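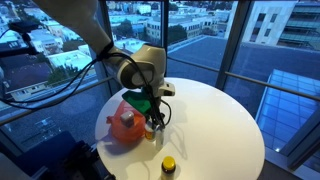
Fig. 1. Small items on the round table.

Section 5. Setting up the sorting table

Read all of this once before you start. Takes a few minutes. The job itself is longer the first time, shorter after that.

What this section covers: getting small household stuff (pill bottles, little boxes, jars, bags) off the shelf, onto a table, checked, and into the Prullier drawer insert. Putting the insert together is Section 4. If it still rocks when you press a corner, go back and do that first.

You will need

The Prullier insert, assembled, with all 8 dividers
A table you can walk around. Round is good, light colored is better, small print and dropped pills show up on it
A damp cloth and a dry one
One plastic bag for trash, one paper bag for returns
Sticky labels from the box, plus a pen that doesn't smear
Good light. Daylight from a window if you can get it

CAUTION: Keep children and pets out of the room until the last bottle is put away. A cap that says child resistant is only that when it's fully closed.

CAUTION: Do not tip pills out on the table to count them. Leave them in the bottle they came in.

5.1 Clear and wipe

1. Take everything off the table that isn't part of the job. Cups too.
2. Wipe with the damp cloth, then the dry one. A glossy top needs both or the labels slide around.
3. Set the trash bag on the left, flat. Reverse if you are left handed.
4. Set the paper bag on a chair, not the table. You'll want the room.

Note: a crumpled bag is fine as a soft spot for something light, like a small box or cube. Don't stand a bottle on one. It goes over.

5.2 Bring the items out

1. One shelf at a time. Not the whole cabinet.
2. Stand bottles upright in the middle, with a finger's width between them.
3. Jars go to the front, nearest you. They're heavier and you don't want to reach over the small bottles to get them.
4. Boxes and cubes to the side, on their widest face.
5. Anything in a bag stays in the bag for now. See 5.4.

Note: short bottles hide behind tall ones. Put the short ones where you can see them, or turn the tall one a bit to the side.

Glass next to glass is ok but leave more space. If your table has a glass edge or sits by something glass, keep heavy jars well in.

5.3 Check each bottle

Do these in order, one bottle at a time. Don't skip ahead becuase two look the same.

1. Read the label. Name, date, how to store it.
2. No label, or label can't be read: set aside for returns. Don't guess from the color of the bottle. Amber bottles get used for all kinds of things.
3. Past the date: set aside for returns.
4. Still good: wipe the outside, close the cap until it stops, stand it back up.
5. Write a sticky label for the TOP of the cap. In the drawer you look down on everything, so a side label is no help.

Caps: whitish and pale caps take pen well. Dark or ridged lids don't, use a sticky label on those and press on the flat center part — not over the ridges, it lifts in a week.

CAUTION: Never move pills to a different bottle to save space. Even if the other bottle is nicer. Even for one night.

5.4 Bags

1. Open one bag, empty it by hand, one thing at a time.
2. Hold the bag to the light if it's the see-through kind and check the folds. Small things stay behind in the corners.
3. Empty bag goes to trash or gets folded for reuse. Pick one, don't leave it on the table. An empty bag on a working table collects things and you end up throwing out something you needed.

5.5 Jars

Jars with wide screw lids fit the Prullier deep row only. The shallow row will take the jar but the drawer won't shut.

1. Check the lid is on straight. Turn it back a little till it clicks down, then forward to close.
2. Wipe the base. A sticky jar glues itself to the liner.
3. Food jars don't belong in this insert. Use the Flalten pantry tray, or any shelf you like, as long as it's not the medicine drawer.

Colored lids are handy. If you have several of one kind, keep a color for each use and write it on the card inside the drawer front.

5.6 Load the insert

1. Pull the drawer out all the way. Check the stop is holding.
2. Deep row first: jars, then tall bottles.
3. Shallow row next: short bottles, standing. Lay nothing down that has liquid in it.
4. Small boxes and cubes in the end slots. Move a divider in until it just touches.
5. Close the drawer slowly. Open it again. If anything has tipped, the divider is too far out.

Max load is 11 pounds spread over the whole insert. Don't put it all at the front.

Note: daily items near the handle. Once a month items at the back. You can change this later, the dividers lift straight up.

5.7 Finish up

1. Look over the table and the floor under it. Then run your palm across the top, small things roll to the edge on a round table.
2. Tie the trash bag and take it out.
3. Returns: take the paper bag to a pharmacy or drop-off that accepts old medicine. Don't flush, unless the label tells you to.
4. Wipe the table again before anyone eats off it.
5. Wash your hands.

If something goes wrong

Bottle falls over in the drawer: divider one notch in. Still falls, add the foam strip from the parts bag.

Drawer sticks at the last inch: something tall is in the shallow row. Usually a jar.

Labels peel: cap was damp. Dry it, use a new label, press and hold for 5 seconds.

Pill found loose: treat it as a return. Do not put it back in the bottle you think it came from.

Ran out of labels: plain masking tape works. Refill rolls come in 200, same size as the ones in the box.

Repeat the check in 5.3 every six months. The rest only when the drawer gets full or you cant find things.

Next: Section 6, Fitting a second insert.

Rev. 22/01/2026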